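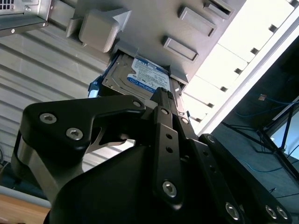
Does the bench still need a person once the arm is pulling drives?
The bench still needs one person for every arm, and that person does the sorting, the odd cases and anything with a stripped screw. What goes away is most of the bending and yanking.

Bench tips, teardown room, Ultar Cundport
Put together by Nhàn Phan from notes off the whiteboard. Sun 12 March. Add yours at the bottom, I'll type them up when I get a minute.

Before the first case
Coffee goes on the shelf by the door. Not the bench. Not the top of a monitor either.
Table wiped, screws swept up. One screw under a case and it sits crooked, then the arm goes in crooked too and you lose ten minutes.
Side panel off, all the way off, and on the cart. Don't lean it on the bench leg.
Look in the bays yourself. Two drives in one case, tell Claltis before you hit start, there's a box for it on the second screen. It will not guess.
Pull the power and data plugs off the drive by hand. Still our job. Push down a little first, then out, wiggle as you go. Old ones have a clip on the back you have to pinch.
Long sleeves rolled or tucked. Lanyards off. Bracelets, same.

Plastic rails
The colored plastic rails on the sides of the drives. Some cases have them, some don't. If the rail is cracked, do that one by hand, the arm squeezes and the rail snaps and then you are digging bits of plastic out of the bay with tweezers. Ask me how my Thursday went.
Good rails come off after and go in the shoebox. We sell them with the empty cases.
Stiff rail: press both ends in with your thumbs and let go a couple times before the arm's turn. Loosens it right up.
No oil. Somebody will suggest oil.

Lighting
The lamp clamped to the shelf was fine for our eyes, bad for the arm. White side panels blow out under it and the arm stops and thinks. Turn the lamp to the wall and let it bounce. Parchment paper over the shade works too but only on the LED lamp!! Not the old hot one.

Working next to it
Hands out of the case when the light on the column is green. I know it is slow. I know you can see the drive is loose.
If it stalls, let it back out all the way, then look. Red button if it's pushing on something and not stopping. Nobody gets written up for the red button, Lụa put that in writing in November and it's taped inside the cabinet.
Stand on the cart side. The other side has the cables.
Speaking of, cables on the floor: tape them flat or run them behind the stand. Painters tape leaves no goo but lifts in a week, so redo it. Gaffer tape if you can find the roll.
Talk to the person on the next bench. It got quiet in here after the arm came and you forget to, and then two people go to lunch at the same time with carts half done.

What changed for us, short version
Since people keep asking from the other building.
Before: everybody did whole machines, open to empty. Sore thumbs, cut knuckles, but you could go at your own pace, chat, and see a thing through.
Now: one of us preps and plugs, one checks and bags. You touch every machine for a short time. Thumbs are better. Backs, mixed, more standing. Eyes more tired, from the screens I think.
Best day so far was 1464 drives on the log, all benches. Please don't treat that as the number to beat. It was a pallet of matching desktops from the Pennington schools, same case over and over, of course it went fast. A mixed pallet is nothing like that.
Swap spots every 2 hours. Put it on your phone. Prep is the nicer job and the same people keep ending up in it.
Nobody's hours got cut here. Two temp spots weren't renewed though, and I'm going to say so on this page because folks noticed. Lụa Triệu has the schedule for next month if you want to see it, her door's open most mornings.

Reading the drive label
Do it after it's out, with decent light. Size, serial, then bag. Phone camera zoomed in beats squinting, delete the picture when you're done.
If the sticker is peeling, clear tape over the whole thing before you bag it. Serial number has to stay on the drive.
Sharpie on the bag, never on the drive.

Leave the rest in the case for now
Power supply stays put while the drive comes out. The weight keeps the case from sliding. People were stripping it first out of habit and then the whole case skated across the table when the arm took hold. Rubber shelf liner underneath helps, the cheap kind from the dollar store, cut a bit smaller than the case so it doesnt curl up at the edges.
Power cord out of the back before anything. Check the inlet even if the truck guys say they pulled them all. 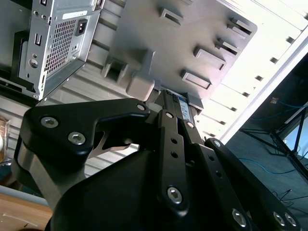 Cleaning the gripper
End of shift, arm parked, switched off at the wall. All of that first.
Dry paintbrush, the 2 inch one with the red handle. Dust packs in where the links fold, get in there. Then microfiber cloth on the flat parts.
No compressed air on the joints, just drives the fluff deeper in.
Look over the hex screws while you're down there. If one has backed out, snug it with the short key. Snug, not gorilla. Write it on the clipboard so the next shift knows which one.
Fingertips: wipe with alcohol, let it dry, done. If they look chewed up tell Nhàn.

When it keeps missing
Case isn't square to the table edge. Nearly 10 times out of ten it's this.
Cable flopped down in front of the drive. Twist tie it back, bread bag ties are fine.
Screw still in. There's sometimes one on the far side you can't see with the case lying down. Feel for it with a finger (arm stopped).
Bent bay. Hand job, big pliers, move on.
Three misses on one machine and it goes on the hand cart. Don't sit there and babysit it, I did that for most of a morning my first week and felt pretty dumb.

Hand cart
Keep your hand skills up. 7 machines a shift each, start to finish, no arm. Started as a backup plan for when Claltis was down and now people kind of fight over it. Radio on, magnetic tray, go.
Muffin tin for the screws. One cup per size.
Rubber band between the driver and a stripped screw head, press hard, turn slow. Works more than you'd think.
Gloves with the gray dipped fingers, size down from what you normally wear.

Still need
More shelf liner
A stool that goes up high enough for the checking spot
Whoever has the short hex key, drop it in the cup by teh sink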